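Vunditz Help Desk
Ticket 1949: Label printer prints every second label blank
Product: Vamum label printer, desk model
Status: Solved
Opened by: customer (small tea and spice packing business)

Customer, 09:10
Hello! First of all, I love this printer. We've had the Vamum since June and it has been a joy compared with writing jar labels by hand. This morning it started doing something odd though. It prints one label perfectly, feeds out a blank one, prints the next one perfectly, feeds out another blank, and so on all the way down the roll. Nothing is smudged or faint. I've turned it off and on again, and I've taken the roll out and put it back in. Any ideas? I've got a batch of cumin to label before lunch and I'm quite keen to get to the bottom of it.

Support, 09:32
Good morning, and thank you for such a clear description, it saves a lot of guessing! One good label and one blank nearly always means the printer has the wrong idea of how long a label is. Could you tell us:
- which roll you are using, and whether it's the same kind as last time
- the label length set in the Welutero program on your computer
- whether the light on the lid is steady green or blinking

Customer, 09:41
Steady green. It's a new roll, opened this morning, a box of 700 from the Barasa range. The old one was Barasa too, but now that I hold the two cores side by side the new labels are definitely shorter. I hadn't spotted that at all! Welutero is set to "Jar, tall". I've never touched that setting because it worked straight out of the box.

Support, 09:50
That is very useful. "Jar, tall" would be wrong for a shorter label. The printer gets to the end of the label, thinks it still has a bit to go, runs over the gap and then skips on to the next gap to get back in step. You lose a label each time.

Please try this:
1. Close Welutero completely.
2. Hold down the feed button until the light blinks twice, then let go. The printer will push out a few labels while it measures the gap.
3. Open Welutero, go to Label, then Size, and pick "Jar, short".
4. Print a test page from the Help menu (a single label is fine).

Customer, 10:08
Brilliant, we're getting somewhere! The blanks have gone. But now the printing sits too low, and the bottom line (our best before date) is half on the label and half on the backing paper. I did steps 1 to 4 in that order, and the printer did push out a few labels when I held the button.

I also had a good look under the lid while it was open. There's a small window on the left with some fluff on it. Could that matter?

Support, 10:21
Well spotted, it certainly could! That window covers the gap sensor. Dust there makes the sensor notice each gap a little late, and everything then prints lower than it should. Switch the printer off, wipe the window with a dry cotton bud (please don't use anything wet on it), then run the feed button step again. You need to repeat that part, as the printer saved its measurements while the window was dusty.

Customer, 10:34
Attached. Off to find the cotton buds.

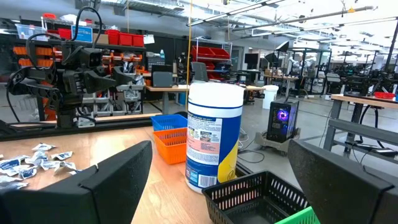
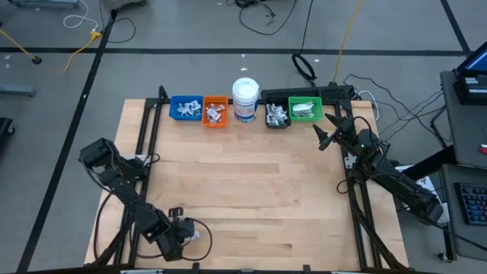 Attachments: 2 pictures, each with the light wooden tabletop in view

Customer, 10:52
It's so much better! You would not believe what came off that window. The date is fully on the label now, all of it, and I can read it from the other side of the room. It's still a hair lower than I'd like. Is there a way to nudge it up, or will I upset something?

Support, 11:03
You won't upset anything, nudge away! In Welutero go to Label, then Position. The box marked "Up/down" takes small steps. Try minus 2 first, print one label and see how you like it. The setting is saved with the label size, so your "Jar, tall" layout stays exactly as it was and you can go back to the longer roll whenever you please.

One more thing to check: if the version shown under Help is older than 710, the Position box forgets its number when you close the program. The update is free and takes a few minutes.

Customer, 11:19
Minus 2 was spot on. I had an older version, so I ran the update, closed everything, opened it again and the number was still there. The cumin is all labelled and I've moved on to the smoked paprika, which has a much longer name and still fits on one line. I'm delighted with it!

A small suggestion while I'm here. Could Welutero ask which roll is in when the lid has been opened? I'd have caught this straight away.

Support, 11:27
Wonderful news, and that's a great suggestion. We have passed it on to the people who look after Welutero. In the meantime, the length is printed inside the core of every Barasa roll, in rather tiny figures, and you can compare it with the Size page before you start.

Fix recorded on this ticket:
- label size changed from "Jar, tall" to "Jar, short"
- gap sensor window cleaned dry, gap measured again
- Up/down position set to minus 2
- Welutero updated

Customer, 11:30
Found the tiny figures! Please go ahead and close this one, and thank you ever so much.

Ticket closed by support, 11:31. Reply to this message to open it again.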